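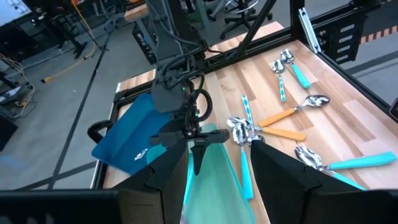
Category: Setup and Care > Tabletop Cells
Reading time: 4 min

4. Preparing the spoon sorting table

Written by Birsen Avcı, Plavham workshop. Last changed January 13, 2021.

This section is for the person who starts the Otix cell in the morning, and also for the person who changes the fingers or the wrist cables. Please read section 3 (power and emergency stop) first. The arm must be stopped and the stop button must be pressed in before you put your hands over the table.

4.1 Check the gripper

1. Look at the small light on the wrist housing. Green means the gripper has power and has no fault. With any other color, or no light, go to 4.5.

2. Move the two fingers by hand, slowly, from open to closed. The movement should feel the same all the way. If it becomes heavy in one place, stop and clean the rail with a dry brush. Do not put oil on it.

3. Wipe the inner side of both fingers with a cloth and a little alcohol. The bowls of the spoons are polished and they slip very easily when there is grease on the fingers.

4. Check the 4 screws which hold the fingers. Use the short key from the Setitard tool box, not the long one. With the long key it is too easy to damage the thread.

Caution: The fingers can close without sound when power comes back. Keep your own fingers out of the gap until the stop button is pressed in.

4.2 Check the wrist cables

1. The cables come out of the wrist housing in a loop and then go up along the arm. The loop must be free. Do not make it tight with a cable tie to look more tidy.

2. With the arm in service position, turn the wrist by hand to the left end and to the right end. Watch the loop during the whole turn. It must not touch the fingers and it must not catch on the frame of the table.

3. If the loop is too short, open the first clamp on the arm, give more cable, and close the clamp again. Then repeat step 2.

Note: We changed the cable set in October, after 1,984 hours on the counter. The old set was still working but the cover was already hard near the first clamp. Please write the counter value in the cell book every time you open a clamp.

4.3 Put the trays in their place

1. The dark blue tray goes on the left side of the table. Its sloped sides are useful, a spoon which lands on the side usually slides down to the bottom.

2. The mint-green bin goes next to the blue tray, toward the robot. It is allowed that they overlap a little. It is not allowed that the bin stands on the handle of the tray.

3. Push both of them lightly with one hand. If one of them rocks, look under it for a spoon.

4. Teach the drop point of the blue tray again if the tray was moved. Open the page "Places" in the program, bring the gripper above the middle of the tray, and save. For the green bin do the same.

Caution: The program does not know the height of the tray edge. If you use a higher tray, you must change the travel height also, otherwise the fingers will hit the edge on the way in.

4.4 Put out the spoons and make a test run

1. Lay the spoons on the right part of the table. Mix the handles: plain turquoise, orange, and the ones with the turquoise and white diamonds. Turn them in different directions.

2. Leave some of them close together, near the green bin. If all spoons lie far from each other the test is too easy and it will not show you a bad finger.

3. Go out of the table area, release the stop button, and choose "Test, slow".

4. Stay at the desk with your hand near the stop button for the first four picks. After this you can change to normal speed.

5. Let it run for 24 picks. Write the number of dropped spoons in the cell book. With two or more drops, do step 3 of 4.1 again and repeat the test.

Note: Polished bowls reflect the lamps above the table as white spots. If the program misses the bowl many times, lower the exposure on the page "Camera" by one step. Do not turn off the lamps, the other values were all set with them on.

4.5 If the light is not green

1. Press the stop button in and wait one minute.

2. Check the plug at the wrist. Pull it out straight, look for a bent pin, and push it in until it clicks.

3. Release the stop button. If the light is still not green, leave the cell off and call Villanueva, who has the spare wrist board. Do not open the housing yourself.

Section 5 explains how to change the fingers.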